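Home | Forums | New Posts | Search | Members | Help

Woodworking and Home Shop > Finishes and Surfaces

Bare wood bench top - oil it, varnish it, or leave it alone?

Print this thread | E-mail this thread

August 22, 2020

planejane_ohio
So I finally finished my bench top after putting it off since June and now I'm stuck on the part I thought would be easy. It's maple, glued up from boards I got cheap off a guy clearing out his barn, and I have it flat enough that I'm scared to touch it again. No finish on it yet. I set a coffee mug on it yesterday and got the ring you'd expect, sanded it out, and now I'm walking around it like it's a sleeping baby.

I use the bench for everything. Mostly small boxes and picture frames, but also fixing chairs, potting plants when it rains, and the kids do their glue projects on it. I was looking at the Nuvwood bench oil because the store near me carries it, but the can is tiny for the money. What is everybody using? And do I really have to do the bottom too?

mortise_mike
Do the bottom. Always do the bottom. I skipped it on my first one and it cupped over the winter so bad I could roll a marble to the middle from either side.

As for what to use, boiled linseed oil. Wipe it on, wait a bit, wipe it all off, let it sit overnight. Do that a few times and you're done for a year or two. Please spread your rags out flat outside to dry, don't wad them up in the trash. They can catch fire all on their own and people lose garages that way.

sawdust_and_coffee
I'm going to be the grump and say leave it bare. My bench has been bare for as long as I've had it. Any finish makes it slicker, and I want the work to stay put when I'm planing. Glue drips? Scrape them off. Coffee rings? It's a bench!

If you want a dining table, build a dining table.

varnish_hound
Disagree with the grump (hi, grump). Bare maple turns gray and grubby in no time, and if kids are using glue on it you'll be scraping every weekend. I put three coats of wiping varnish on mine and dried glue pops off with a putty knife. It isn't slick if you thin it and knock it back with a gray pad at the end. People hear varnish and think of a bar top you could ice skate on.

mortise_mike
Varnish chips when you drop a chisel on it though. Then you have a little white crater and moisture gets under it. With oil you just rub more oil in the spot.

varnish_hound
Thinned varnish doesn't build up enough to chip. We've had this argument before, Mike, and I believe I sent you pictures of my bench then too.

planejane_ohio
Okay I love that I started a fight, but I'm reading all of this. Question for the bare wood side - how do you deal with metal? I sharpen at this bench and I've already got a black spot from a wet file I left out.

sawdust_and_coffee
Black spots on maple I've had a few of. Lemon juice will lighten them some. Oxalic acid is what really does it, the wood bleach stuff, with gloves and a lot of rinsing after. Or you do what I do and put a scrap of plywood down when you sharpen.

tinker_in_tulsa
Longtime lurker, I run a small repair shop and have gone through a lot of work tops. We have over 13 feet of bench along one wall and I've tried something different on every section, so maybe this helps.

The first section is plain oil. Looks great for a month, then it looks like a bench. Easy to fix up. It does collect dust for the first week or so, even when it feels dry, and I once ruined a customer's white seat cushion by setting it down too soon. Had to pay for the fabric.

The second is a hardwax from Kröger. Costs a lot, goes a long way. I like it the best of anything for feel, it's like a bar of soap that isn't wet. Coffee doesn't bother it if you get to it the same hour. Paint thinner bothers it very much.

The third is regular floor polyurethane from the hardware store. Tough, ugly, and it yellowed more than I expected. Glue comes right off. If you gouge it you're sanding a whole section, no way to touch up a spot.

The fourth is bare with a sheet of hardboard screwed on top. I flip the hardboard when it gets nasty and then replace it. No romance in it but that's the section I use all day long.

mortise_mike
Well now I want that hardboard. What thickness?

tinker_in_tulsa
Quarter inch, tempered, smooth on both sides if you can find it. Countersink the screws deep or you'll find them with a plane iron. I paid 217 the last time I bought a whole stack of sheets, which will keep me going until I retire.

pine_and_dandy
Has anyone tried the Jalholm soap finish? It's the soap flakes you mix with warm water and mop on. My sister-in-law has it on her kitchen table and it's the softest wood I've ever touched. I keep wanting to try it on a bench, but you have to redo it all the time and I can barely keep up with the dishes.

sawdust_and_coffee
Soap is fine for a table that gets wiped every day by somebody who likes wiping tables. On a bench it would last until lunch.

varnish_hound
For once the grump and I agree.

planejane_ohio
Tulsa, that's so helpful, thank you!! How much does it matter what you set on the top? I have a vise base, a couple of metal trays and a grinder that sort of live there, and I can tell they're going to chew it up no matter what I put on.

tinker_in_tulsa
It matters more than the finish does, if you ask me. Heavy metal stuff with sharp bottoms will scratch through anything when you slide it. So don't slide it. Lift it, or put something under it. Notes from my own mistakes, copied out of the list I keep by the door for the new guys:

1. Felt pads are no good under metal in a shop. They grab grit and then you have sandpaper on feet. Use cork or a thin rubber sheet and shake it out once in a while.

2. Watch out for cheap black rubber on any oil finish. It can leave a stain that goes deep. I have a set of four dark circles that have survived two sandings.

3. Run a file along the bottom edges of anything made from sheet metal before it goes on the bench. A folded corner will cut a line in maple just like a marking knife. A light-colored top will show you every scratch they make. 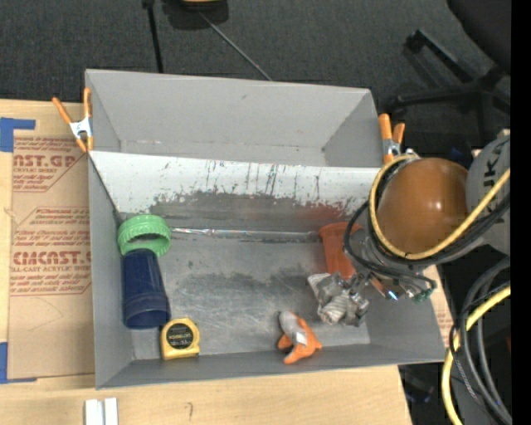 4. Wipe under things. Shavings and damp get trapped under a tray and you lift it up months later and find a gray rectangle. Same goes for paint cans, and those rust too.

5. Keep a spare board for hot glue, epoxy and anything with solvent in it. We use an old cutting board and it looks like the surface of the moon.

mortise_mike
Number 2 is so true. My grinder has Fakard feet on it and they left marks on the oil inside a month. Nice feet otherwise, the thing doesn't walk at all anymore.

pine_and_dandy
I use cork drawer liner, the kind on a roll. Cheap, and you can cut it with scissors. It does crumble after a while.

sawdust_and_coffee
Or accept that a bench gets scratched. I have a saw kerf in mine right by the vise and I use it for breaking sandpaper.

planejane_ohio
Haha, okay, I'm not as relaxed as you yet. Ask me after the first real gouge.

So I think I'm going with thinned varnish on the bottom and the edges, and oil on the top where I can fix it. Is that dumb? Does it have to be the same on both sides?

varnish_hound
It's not dumb, but the whole point of doing the bottom is so both sides take on and lose moisture at about the same speed. Varnish under and oil over and you're back to Mike's marble. Pick one!

mortise_mike
What the hound said. I hate typing that.

tinker_in_tulsa
I've mixed them and had no trouble, but my tops are thick and bolted down every couple of feet. If yours is thinner I'd stay with one thing all over. How thick did it end up?

planejane_ohio
Just under two inches. I lost some to the planer because one of the barn boards had a twist in it. It's held with figure eight clips to the base and that's all.

tinker_in_tulsa
Then yes, same on both sides. And do the end grain extra, it drinks like crazy. I go over the ends until they quit soaking it up.

planejane_ohio
Oil all over it is then. Going to flip it tonight if I can get my neighbor to take the other end. How long between coats if it's humid? It's been sticky here all week and the garage has one window.

mortise_mike
Give it two days. Put a fan in there, aimed past it and not at it, or you'll blow dust all over your nice top.

sawdust_and_coffee
Zero days. Leave it bare.

Print this thread | E-mail this thread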